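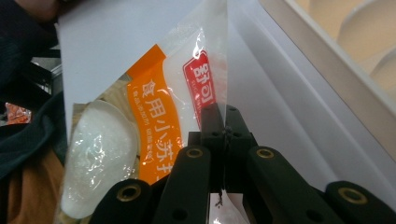
How to Freeze Bread So You Still Want to Eat It

By Prapai Onsri
August 15, 2025
Last updated: November
18 comments | 246 shares

My freezer used to be where bread went to be forgotten. I would toss in half a loaf, still in the bag from the store, and dig it out months later looking like something a glacier had coughed up. Then I'd eat it anyway, because I am cheap.

Freezing bread well takes ten minutes. Most of that is slicing.

What you need

A loaf, a bread knife, two freezer bags big enough for half the loaf each, parchment paper, and a marker that writes on plastic. Test the marker first. Mine turned out to be for whiteboards, and I spent a winter with a drawer full of unnamed bread.

Step 1. Start on day one

Freeze bread the day you buy or bake it. The freezer holds bread at whatever stage it has reached, so a stale loaf goes in stale and comes out stale with frost on it. If you baked it yourself, let it cool all the way through. Warm bread gives off steam, the steam turns to ice inside the bag, and the ice turns to a soggy crust later on. A big sourdough can take most of an afternoon.

Step 2. Slice it

Yes, the whole thing. You may believe you will thaw an entire loaf for a dinner party, and I wish you well. Cut slices as thick as your toaster will take. Baguettes do better in chunks the length of your hand, split most of the way through.

Step 3. Paper between the slices

Soft sandwich bread and anything with raisins will weld itself together. Slip a square of parchment between every couple of slices. Crusty bread mostly comes apart with a knock on the counter, though my neighbor Libor Vrabec papers every slice of his rye and will not hear otherwise.

Step 4. Bag it and get the air out

Lay the slices in the bag in a flat stack. Close the seal most of the way, press from the bottom up toward the opening, then shut the last corner. Some people suck the air out with a straw. It works, and you will look ridiculous.

If the bag is thin, use a second one. Frost forms where there's air, and a thin bag lets a surprising amount of dryness in over a month or so.

Step 5. Label it

Write the kind of bread and the date. Do this before you fill the bag – writing on a lumpy one produces something like a ransom note.

Getting it back out

For toast, go straight from freezer to toaster and turn the dial up a notch. For sandwiches, leave the slices on the counter, covered with a towel, while you make coffee. A whole crusty loaf wants a quick pass under the tap and then a hot oven until the crust crackles when you squeeze it.

Skip the microwave unless you plan to eat the bread within a minute. After that it becomes a roof tile.

How long it keeps

I aim to finish a bag within two months. It stays safe to eat for longer, but the flavor wanders off toward ice cube. Anything older goes into a separate bag marked CRUMBS, which I have been meaning to deal with for quite a while.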